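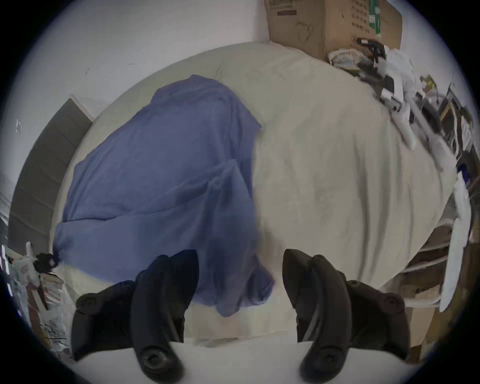 Golville Guest House Association
Minutes of the January meeting, Juntunen Room, 7:00 p.m.

Present: Tyyne Heiskanen (chair), Niilo Kokkonen, Ysaline Marchal, Seren Meredith (minutes)
Apologies: I-hsuan Hung

1. Minutes of the last meeting
Approved with one correction. Under item 4, "Drerkley Road" should read "Drerkley Lane."

2. Accounts
Niilo reported a balance of $1,024 after the insurance payment. Two members have not paid this year's dues. Tyyne will write to them.

3. Linen service
The current contract ends in March. Fandness quoted $696 a quarter for pickup and delivery once a week, with blankets charged separately. Ysaline asked if members with three rooms or fewer could share a pickup point. Niilo thought the driver would refuse more than one stop on Drerkley Lane. Seren to ask Fandness for a second quote with a shared stop. Decision held over.

4. Check-out time
Members are listing different times on the town website. Ysaline proposed 10:30 a.m. for all houses. Tyyne preferred 11, as the morning bus does not leave until 11:20. Vote: three for 11, one against. Seren to send the change to the website.

5. Town map
114 copies of the old map are left. It still shows the footbridge that was closed. Agreed to use up the old copies with a correction slip and reprint before summer. I-hsuan had sent a note offering to redraw the parking areas. Accepted.

6. Parking on Drerkley Lane
The town will allow 20 guest permits, the same as last year. Applications go to Niilo. Seren asked whether trailers count as a second vehicle. Niilo to find out.

7. Other business
The key to the display case is missing. Ysaline may have the spare.

Meeting closed at 8:25 p.m.
Next meeting in February, same room. Ysaline to chair.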